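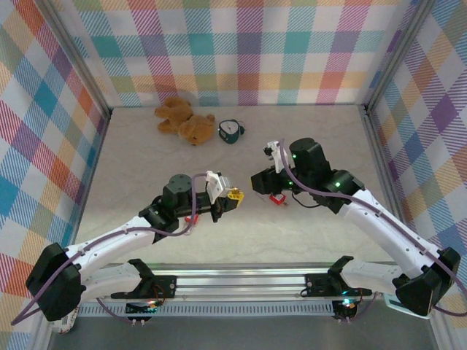

Marcelino Damasceno
Maintenance and machine safety, mostly night shifts

Print | E-mail this page

Right, the two-arm cell at Stasby. A few of you have asked why I've been grumpy about it since May, so I'm going to write it down once and then link people to it.

The sales line from Tredex was that the pair "work like a person's two hands". My hands don't keep squeezing after I've told them to stop. One of these did.

What happened: an ordinary handover, left arm holds a block, right arm comes in to take it. The left one closed and the software said "grip released". It hadn't released. The jaws stayed shut and the motor kept pushing.

The right arm believed the message. It came in, took hold, and pulled. So now you have two arms in a tug of war over a toy block, each one reporting that all is well. Valdir Aguiar was at the screen and every light on it was green.

I'd like people to think about that bit. Green on the housing means there's power and the board is talking. It tells you nothing about what the fingers are doing. I've had this argument with three different suppliers now and they all nod and then put a green light on it.

Valdir hit stop. The right arm went limp, as it should. The left one held its grip for another 22 seconds. That number comes off the log, I didn't stand there with a watch.

Damage: one white finger cracked at the root, and a motor that smelled like a toaster. Nobody hurt. Small arms, small forces, I know, I know. I've had that reply already. The stop button isn't allowed to be a bit late on small machines.

Tredex's first answer was that the cable must have snagged. The cables do loop up over the wrists, the purple ones, and I don't love how much slack is in them. Fair thing to check. So we checked. Arnaldo Pacheco took both arms through their full reach by hand with the power off and nothing caught anywhere.

Second answer was "operator error". The operator was pressing stop. I asked them which part of that was the error and I'm still waiting.

Jingyi Zhong found it in the end, by reading the logs line by line, which took her most of an afternoon. The release message gets sent when the command to open goes OUT. Not when the jaws open. If the command gets lost on the way, the system carries on as if the job's done.

And stop worked the same way. It asked the gripper to let go, over the same line that had just dropped a message, and then waited for a timeout. The timeout on the left arm had been set to 22 seconds by someone, at some point, for some reason. The right arm's was 1.

I asked for the change history. There isn't one.

Jingyi then ran 132 handovers with the motor current being recorded. The false "released" turned up four times. Four! Tredex had told us they'd done 4000 cycles without a fault. I believe them. If the only thing you count as a fault is the thing the software reports, you can do 4000 of anything without a fault.

Where we are now: timeout matched on both sides, stop cuts motor power directly, and the right arm won't pull until the left one's jaw position has really changed. That last one adds a pause to every handover. There have been complaints about the pause. The pause is staying.

Someone asked if a soft toy or a wristwatch is a daft thing to have on the table for this. No, I'd sooner see it mishandle those than find out with something hard and heavy. Blocks are easy, they're square and they don't flop. I wouldn't read much into a good day with blocks.

Someone else asked about Kütt grippers as a swap. I've not used them. The brochure says "intelligent release", and I've gone off adjectives. If anyone has one on a bench, please pull the data line out mid-grip and tell me what it does.

Alcides Andrade reckons I'm being hard on a young product. Maybe. He also wants to take the side panel off so visitors can see better, and he can have that when I've seen a clean month out of it. Around 15 people come through on a tour and every one of them wants to put a hand in.

If you run anything similar, try this before lunch: hold something in the jaws, press stop, and time how long until you can slide it out. Don't look at the screen while you do it. Post your number below, with the make if you're allowed. I've got Cekier owners sending me theirs already and I'd like a few more before I say anything about those.

Print | E-mail this page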